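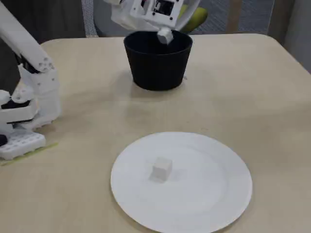
Hastgate studio Maglaya drops the click-through, tests on paper first

By Dindo Padilla
1st May

Maglaya, the Hastgate design studio behind the council's parking permit site, has stopped building clickable mock-ups in the opening weeks of a job. Clients were told by email this morning. From now on the first round of user testing will be done with paper screens, index cards and a facilitator playing the part of the computer.

The change covers all new web and app work. Jobs already signed stay on the old schedule.

Marites Mangubat, head of research at the studio, said the polished versions were getting the wrong sort of feedback. "People see a finished-looking page and tell us about the colour of the button. We wanted to know if they could find the form."

She pointed to the Rasunano job. Rasunano is a ferry booking service, small, mostly commuter passes, and Maglaya was hired last August to redo its checkout. The studio spent three weeks on a high-fidelity prototype, took it to 40 passengers and came back with 906 separate comments. Mangubat's team sorted the lot. Most were on type size, photos and the logo. Hardly any touched on the step where passengers pick a return sailing, and that was the step people were abandoning on the live site.

A second round was run on paper, eight passengers, one afternoon at the terminal. Five of the eight got stuck at the return sailing. The layout was redrawn at the table with a marker and tried again before the last boat.

"Cheap to throw out, that's the whole attraction," Mangubat said. "I've sat in rooms where everyone knew the prototype was wrong and we defended it anyway as it had cost a month."

Rasunano's operations manager, Florante Tiongson, was less keen to begin with. He'd budgeted for something he could show his board and got a shoebox of cards. "I did ask where the rest of it was." He said the paper round was worth doing but he still wants a working model before sign-off, and under the new process he gets one, in week five instead of week two.

What happens in those five weeks:

Weeks one and two, interviews and a task list agreed with the client. Week three, paper. Week four, a grey wireframe with no branding, links working, placeholder text wherever the real copy isn't ready. Week five, the clickable version, built only for the paths that caused trouble in the earlier rounds. Anything nobody stumbled on goes straight to the build team.

Cost is down slightly on most quotes, the studio says, though it wouldn't give a percentage. Clients who want the high-fidelity model earlier can still pay for it as an extra.

Not everyone in town is convinced. Elvia Xolalpa, who runs product at Wevonine, a payroll software firm on the floor below Maglaya's, said paper falls over as soon as there is real data in play. Wevonine tests with coded prototypes from day one. Its current build has 1,227 dummy employees loaded, with overlapping leave, two surnames, back pay, the works.

"You can't put a pay run on an index card. Well you can. I've seen it tried and it was a very long morning," Xolalpa said.

Her view is that the fidelity should match the question. If the question is whether people understand a menu, sketch it. If it's whether a table with filters is any use to a payroll officer at four on a Thursday, build the table. She reckons Maglaya's rule is too blunt and will get bent within the year.

Mangubat doesn't entirely disagree. The studio has kept an exception for data-heavy screens, and for anything where timing or animation is the thing being tested. Maps too. The exception needs a written note from the project lead saying what the prototype is meant to find out, kept to one page, and that the model will be binned afterward. That last bit is there after a job two years ago where prototype code was quietly carried into the finished site and took most of a winter to get out again. She wouldn't name the client.

Accessibility is the other sore point. Paper doesn't work with a screen reader, and testers who use one were missing from the early rounds at first. Chiến Hà, a Hastgate web developer who tests sites with a screen reader for several local firms, raised it with the studio in a phone call and was asked to come in and help rework the plan. His sessions now run alongside the paper ones, using a bare HTML outline: headings, links, form labels, no styling at all.

"Takes an hour to knock together," Hà said. "If the headings are a mess there you've learnt it in week three. Usualy I get called in week twelve and everybody's tired."

Hà said he'd still like to see the outline used for every tester, sighted or not, and the paper dropped. Mangubat said that was being looked at for form-heavy jobs but no decision yet.

The studio is putting its paper kit online as a free download later this month. Fifty printable parts in the first set, including browser and phone outlines, drop-down lists on strips, error messages, a keyboard, a cookie banner and a loading spinner on a round card, which the facilitator is meant to turn by hand. A facilitator script comes with it. Instructions cover how to stay quiet while someone is lost, apparently the hardest part to teach, new staff have to sit through three sessions before they run one on their own.

No sign-up needed for the download. Terms allow classroom and commercial use, and the studio asks that changed versions be sent back so so they can be added to the set.

An open evening is planned at the studio for anyone wanting to try it, with a paper version of the Hastgate library catalogue as the practice job. Places are limited to 50 and bookings go through Maglaya's front desk, by phone or in person. Bring a marker. Parking behind the building is closed for resurfacing, so use the street or the lot by the arena.

Rasunano's new checkout is still in build. Tiongson said the return sailing step goes live first, on the commuter passes only, with the rest of the site to follow when the summer timetable is settled.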